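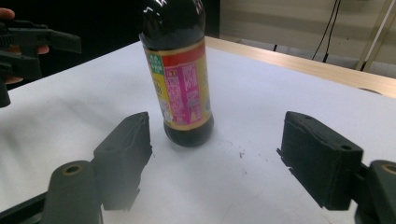 February 14, 2019

Condiment bottles, second sitting. Present: me, Catriona MacKinnon for the first half, and the kettle.

I'm writing this up the same afternoon, as last time I left it a week and ended up with a page of opinions and no readings.

The question, as Hurnance put it to us, is whether their proposed label stock "performs" on a curved dark bottle in a home kitchen. I have asked twice what performs means. The second reply had more words in it than the first. For the notebook I'm taking it to mean: can you read it, does it stay stuck, and does it still look decent after sticky fingers and a damp cupboard. If they meant something else they can tell us when they get the bill.

Started with legibility. My view hasn't moved since the first sitting. Dark brown bottles with something darker again inside them are a rotten background for anything, so the label has to do all the work, and the people who design labels seem to spend that work on colour. Red band, little green patch, yellow, a great slab of magenta, and then the part you'd want to know (what's in it, how long it keeps once opened, whether it goes in the fridge) is packed into columns of white print on the pink. White on magenta looks terrific on a monitor. On the bench, at arm's length, under the kitchen tubes, I couldn't get a word out of it. With my glasses on I got it at about the distance you'd hold a splinter.

Catriona's objection, recorded fairly: nobody reads the back panel at arm's length, they pick the bottle up. True enough. Mine, recorded also: they pick it up with a hot pan going and the other hand holding a spoon, and they give it two seconds. She says two seconds is generous. So we may be agreeing.

Tried the thing I've been muttering about, which is to read around the curve. A panel of columns wrapped on a cylinder means that whatever angle you choose, one end is sliding away from you. You rotate the bottle, lose your line, start again. Did this with three readers: me, Catriona, and the fellow from next door who came in to borrow the long ladder and was made to earn it. All three of us lost our place. That's a tiny sample and I wouldn't hang anything on it, but I note that Hurnance's own brochure quotes a reader panel without saying how big it was, so I don't feel too ashamed.

Glare. The gloss on the glass shoulder throws a hard white streak wherever the light is, and I'd expected that to be the nuisance. It isn't much of one. The paper itself is flatter than the glass and the streak mostly stays up off the print. I had written GLARE in capitals on the plan as the main problem and have now crossed it out. Leaving the crossing-out visible so I don't put it back in next time.

Adhesion. Here I get grumpy. The Trurby method says soak, wait, rub with a "standard domestic cloth", score from zero to five. There is no such thing as a standard domestic cloth. We have a drawer of them and they range from nearly new to something my mother would have used on the car. I used the blue chequered one for everything today and wrote its age on the sheet as "old". If anyone repeats this with a microfibre they'll get a different number and we'll have an argument about bottles that's really an argument about cloths.

Readings, such as they are:

Dribble down one side, left to dry, wiped with cold water: label edge held. Faint brown tide mark on the pale border. Score 4, though I could be talked down to 3.

Same, wiped with warm water and a bit of dish soap: tide mark gone, border slightly furry where I rubbed. Score 3. I think I did that, more than the dribble did.

Stood in a shallow tray of water up to the bottom edge of the label: lower edge lifted at the seam. Catriona says no one stores a bottle in a tray of water. I say she has never seen the bottom shelf of my fridge door. Score 2.

Oily thumb, repeated: a translucent patch on the cream part, nothing to see on the magenta. So the loud colour does have a use after all, as a place to hide grease. I don't suppose that was the intention.

The pale border is the weak spot in every one of these. It shows the tide mark, it shows the oil, it goes furry first. If I were advising (and I suppose I am) I'd say lose the border or make it darker, and I'd say it before anyone spends money on a different adhesive. Ladefoged will want to sell them the different adhesive. Ladefoged always does. Their data sheet reports 334 hours at high humidity with no lift, which sounds grand until you look at the small diagram and see that it was tested on a flat panel. Soy sauce and vinegar don't come in flat panels. I've emailed to ask for curved results and would be mildly surprised to get any.

Pouring, as an aside. Not in scope, but I did it anyway because the dribbles have to come from somewhere. For the dribble test I'd been putting drops on by pipette, nice and even, and it struck me that no bottle has ever dribbled nicely and evenly. So I poured, normally, as if over rice, from the decanted stock bottle. The run comes down from the lip, hangs about on the shoulder, then goes down the glass in one thin line and gets under the label's top edge, where the paper stands ever so slightly proud of the curve. The pipette drops never found that gap. I'd say this makes the pipette numbers from the first sitting suspect. Catriona wants to keep them and flag them. I want to throw them out. We've kept them and flagged them, as it's her spreadsheet.

Bench notes. The white top is good for seeing drips and hopeless for getting rid of them. Dark vinegar left a ring that took bicarb and some swearing. Soy came off with a plain wipe if I got to it straight away. Next time, put down the old tray first. I wrote the same thing last August, I see, on the page about the beetroot.

The other claim I want on the record, so I can come back and be smug or sorry. Prandley's people say their survey of 3,816 households shows that shoppers find a sauce in the cupboard "by colour first". I can believe people reach for a colour. I have trouble believing they'd been asked in a way that let them say anything else. Did a rough version at lunch: bottles in the cupboard, door shut, someone calls one out, door open, grab. Everybody grabbed by where the bottle usually lives. When I shuffled them, they grabbed by shape and height, and got it wrong, and only then looked at a label. Colour came in third. Again, three people and a lunch hour. But it was at least a cupboard, and the survey, as far as I can make out, was a screen.

One real problem came out of that. With the caps all facing you and the dark bottles behind the oil, you see the top of the glass and none of the label. The shoulder looks much the same whether it's soy, vinegar or that mushroom stuff Catriona likes. All the label's colour sits round the middle, below the sightline. A small band at the neck would fix it. Nobody has asked us about neck bands, so it'll go in as a comment and be ignored.

To do:

Repeat the poured dribble properly, same height, same hand. Mine wandered.

Find a second cloth and run both. Write down which is which this time.

Ask Hurnance which of the text on the panel is legally needed and which is there by habit. If any of it can go, the type could go up a size, and that'd do more than any new stock.

Chase Ladefoged. Allow up to 2 reminders and then write it up without them.

Replace the vinegar we used. It was from the staff shelf and has been missed.

Where I've landed for today: the stock is fine. It's ordinary decent paper that does what ordinary decent paper does, and I've seen nothing to support paying extra for it. The layout is where the trouble is, and that isn't what we were asked. Catriona thinks I went in wanting to find that. She may be right, so she's doing the next legibility round on her own with my sheet covered up.

Bottles rinsed and back in the left-hand cupboard. Tray test one kept aside with the seam facing out, please don't anyone press it flat.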